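Furkier Kitchen Arm, reviewed
4 min read

The Furkier is a countertop arm that heats your lunch for you, provided your lunch is in the one bowl it likes. I rented it for a month at $610, which buys a lot of soup.

Setup took an afternoon. You teach it your microwave by hand – door, turntable, buttons – and it remembers up to 10 positions.

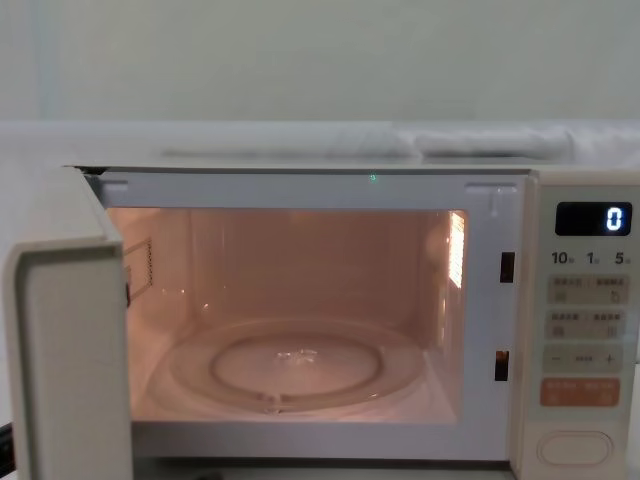 Door open, glass turntable empty, display at 0.

Round bowls went fine. Mugs did not. The Wemari gripper pads cost extra and helped a little. I'm sending it back in June.

Silvana Frota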